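To: Workroom and Stores list
From: Algirdas Sepp
Date: 2022-01-19
Subject: Re: Block sets and sloped trays, return and cleaning

Dear colleagues,

Thank you to those who replied to the first notice on the block sets. The message that prompted this one is quoted below, and the answers follow it. Please read to the end before returning anything to the Nustdale store, as the shelf arrangement has changed.

Saulius Tamošiūnaitė wrote:

> Dear Algirdas,
>
> The notice asks us to return the rectangular blocks "sorted and complete" but does not say what a complete set is. At Abugri we have always worked from trays of six, and I am told the Irell room keeps them in bags of 11. Could you confirm which is correct?
>
> I would also like guidance on the gray trays. Several of ours are marked on the walls and the marks have not come off with a damp cloth. Are stained trays to be sent back, or may we go on using them? I would prefer not to give them up before July, as we have no others of that size.
>
> Lastly, are the blocks to be stored in the trays or separately? The trays take up a good deal of shelf when they are not stacked.
>
> With regards,
> Saulius

I will take these points in order.

A tray set consists of six blocks, three reddish-brown and three dark green. This applies to Nustdale, Abugri and Irell alike. The bags of 11 at Irell were made up from leftover pieces and were never entered as sets. Staff at Irell are asked to empty the bags, make up one set of six from each where the colors allow, and send the remainder to the store in a single box marked "loose."

The blocks do not need to be arranged in any pattern within the tray. They should lie flat on the floor of the tray in one layer, so that the colors can be checked at a glance. 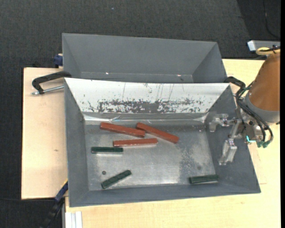 Workroom and Stores Office, Nustdale

The six blocks laid out in the front tray make up one set in the sense used in this message. Sets in this condition will be accepted at the counter without further sorting.

On the matter of stains, a tray may remain in use if the marks are confined to the walls and are dry to the touch. Dark splatter and drip lines on a back wall, of the kind visible on the tray in the photograph, do not by themselves require a return. Scuffing on the floor of a tray is ordinary wear and need not be reported. A tray should be sent back if the stain transfers to a white cloth, if a wall has bent, or if the tray rocks when placed on a level table.

For cleaning, please use warm water and the Prorklow paste held at the counter. Apply it with a soft pad, leave it for a few minutes, and rinse. Wire wool and scrapers are not to be used on any tray. Blocks should be wiped separately and dried before they go back in.

Saulius may keep the Abugri trays until July on these terms. Other rooms wishing to do the same should write to me with the number of trays concerned.

As to storage, blocks are to be removed from the trays and boxed by set. Empty trays are to be nested and placed on the lower shelves along the east wall of the store. The upper shelves are now reserved for boxed sets. The former arrangement, with filled trays on every level, is withdrawn.

For the record, the last stock check listed 1,274 blocks across the three sites, of which 600 were held at Nustdale. The same check listed 38 trays. Any room whose own list differs from the entry sent to it last year should forward the corrected list to me before returning its sets.

Replies may be sent to this list if they concern all sites. Questions about a single room should come to me directly.

Yours sincerely,

Algirdas Sepp
Workroom and Stores Office
Nustdale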